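Corkdale Story Walk App – where we are as of January

Hi Lorna,

Sorry this is landing in your inbox at the tail end of the month again. I wanted to wait until the second round of testing was done so I'd have something more useful to tell you than "still testing!" It's done, and I'm pretty happy, with a couple of grumbles I'll get to.

What the grant has paid for so far

The big one is the app itself. You can now open it on a phone, walk up to any of the stops downtown, and it'll figure out where you are and start playing the story for that spot. Sandra Tunstall built the map screen, and she got it working offline too, which we'd promised you in the application and which I was secretly worried about. The river path has almost no signal past the old Nwosu feed store, so without offline maps we would have lost the whole back half of the walk.

We have 30 stories recorded and edited. Milagros Pascual did most of the interviews and has a real gift for getting people to keep talking after they say they've got nothing to tell (the bakery one runs long and I refuse to cut it). Seven of them are in Spanish as well as English, and I'd love to do more.

Testing

Our first round was rough. The app drained batteries like crazy, and one tester's phone died before she reached the library. Jennylyn Cruzado tracked that down to the way we were checking location – we were asking the phone where it was every couple of seconds, even when it was sitting still on a bench. Now it checks a lot less often and speeds up when you start moving. In round two we had no dead phones, and people finished the full loop with battery to spare.

The museum matching feature is the part everybody wants to play with. You point your camera at an old object at home and the app suggests something similar from the museum's collection, with a little write-up on who made it and when. It's good with furniture, clocks and tools. It's terrible with dishes. Every plate comes back as the same plate.

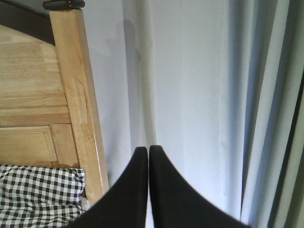
What's running behind

The Android version. We used Hulto for the audio player and their last update broke the pause button on older phones, so Sandra is swapping it out for a plain one she wrote herself. I'd rather lose three weeks now than ship something that can't be paused when your kid needs the bathroom.

Also, the museum has sent us 500 catalog records out of the 2000 we asked for. They've been lovely about it, but Oleksandra Demchenko is doing the exports on top of her regular job and I don't want to lean on her too hard. The matching will get better as more come in, and I think that's our dish problem right there.

Money

We're under on recording and over on hosting. I moved our audio files to Fasport last month and the bills should settle down from here. I'm not asking for anything extra. I would like your okay to shift what's left in the recording line over to translation, if that's allowed under the agreement. Could you let me know either way?

Next up

Finish the Android fix, get the next batch of records loaded, and print the signs for the stops. The signs have a code you scan to get the app, and I'll send you the proof before it goes to the printer so you can check we've got your logo right this time!

If you're ever in Corkdale with an hour free, I'll walk the route with you. Bring headphones.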